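Boxes, and the Month I Thought I Would Be Finished

February 18, 2020 – by Şükran Ateş
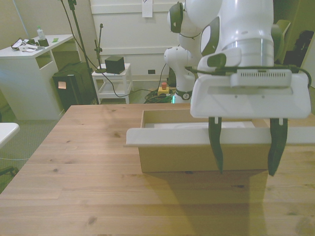 I still have not unpacked everything from the move, and today I made myself sit down and think about it properly. In September I told my sister on the phone that it would take two weekends. Since then I have learned that I am a slow person with boxes. I open one, I find a letter or a spoon, and then the afternoon is gone. The box on the table is the kind I like best, plain tan cardboard with no lid, so I can look inside without fighting any tape. It has one flat white thing at the bottom and a long white board across the front, and I look at it and feel calm, because one flat thing is a number I can manage. My own boxes in the hallway are not like this. They are full to the top, and I wrote "various" on most of them, which was a lazy word and I am paying for it now.

This morning I took the one marked "various, kitchen?" with the question mark. Inside were the tea glasses from my aunt, wrapped in the Trurnholm newspaper, two of them without a saucer. Also the lemon press, a bag of curtain hooks, and the phone charger I bought again in November. I washed the glasses and put them on the upper shelf, then moved them to the lower shelf because I am short and I know myself.

At lunch I went down to Maddocks to buy paper labels. They had only the big ones, 40 in a packet, and I took them. Marisol Cárdenas was there looking at paint. She said she does not write on boxes at all, she writes a list in a notebook and gives each box a number. I think it is a good system, but I would lose the notebook.

I love the table wood in the picture too, pale and with knots. My table is darker and it has a ring from a hot pan, made by Thibault in the first week. He was very sorry and he brought me a cork mat from Tinomcombe, a nice one, and I use it every day. The ring is still there. I tried oil on it and it became a shiny ring.

In the afternoon I did the box of papers. I kept the contract, the school certificates and the letters from my mother, and the rest went in the recycling. The old electricity bills made a pile as high as my hand. I had some doubt about the bills and took three of them back out again.

Now it is evening and the hallway is a little wider. I can open the closet door almost all the way. Tomorrow the bedding, if it does not rain, because I want to air the blankets on the balcony before they go in the closet. I must also call Gilberto about the shelf brackets – he promised them before the new year and I think he forgot. Soup is on the stove, I should go and stir it.

105 shares · 3 comments

Recent entries
The curtain that was too short
Walking to Tinomcombe in the wrong shoes
What I cooked when the oven was broken
A letter from my aunt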